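The Heirloom Promise
Every toy company now says its products will outlive your kids' childhood. I went looking for the ones that had.

By Esi Dogbe

The catalog from Sukulholm came in the mail with the word "heirloom" on the cover and then again on nearly every page. Heirloom blocks, heirloom rattles, an heirloom stacking ring. I have nothing against a good stacking ring. But an heirloom is something a family has already kept, and these were still in a warehouse.

The word does a lot of work at the register. It turns a high price into a kind of savings plan. You are paying for your grandchildren too, the thinking goes, so what looks like 241 dollars for one present is really a bargain spread over half a century. Marent, a smaller brand sold mostly online, prints a line on its boxes for the names of future owners. There is room for 10 of them.

I asked Amparo Cuervo what she made of that. She has run a secondhand children's store in Brillport long enough to have bought back toys from people she once sold them to.

"They come in after two years," she said. "Sometimes the box is still with them, and there's never a name on the line."

Her complaint isn't with the toys. Most of what she takes in is in decent shape, and she sells it for a third of the sticker price. Her complaint is with the idea that sturdy means kept. People move. They get divorced, or the second kid likes trucks, or the basement floods. A thing can be built to last 50 years and still be gone by December.

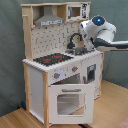 Size is the part the catalogs skip. A block set can wait in a closet for a generation, but the big pieces can't, and the big pieces are where the heirloom talk is loudest. Think of a play kitchen, white panels and pale pine posts, with a range hood and a microwave up top. It's a nice object. It is also furniture, and somebody has to store it for 25 years on the chance that a grandchild turns up wanting to pretend to heat soup. By then the microwave may need explaining.

Hryhorii Ostapchuk repairs wooden toys and chairs out of a garage across town, and he is less gloomy than I am, though not by much. He says the toys that reach him for a second generation tend to be ones their owners never thought of as special. A pull-along duck. A truck somebody's uncle made from scrap. He showed me one with an axle cut from a broom handle, and he was replacing it with another piece of broom handle.

"Expensive ones, I see also," he told me. "But these come because a wheel fell off in the first year."

Sowah, which sells a line of wooden vehicles, told me in an email that its customers "buy once and pass down." I asked how the company knew. The reply said the claim was based on customer feedback. The line went on sale two years ago, so the customers doing the passing down must be quick about it -- or very young.

Fuseini Abubakari, a father of three, was the only parent I talked to who had a toy from his own childhood in daily use. It was a plastic bucket. His youngest had it on her head.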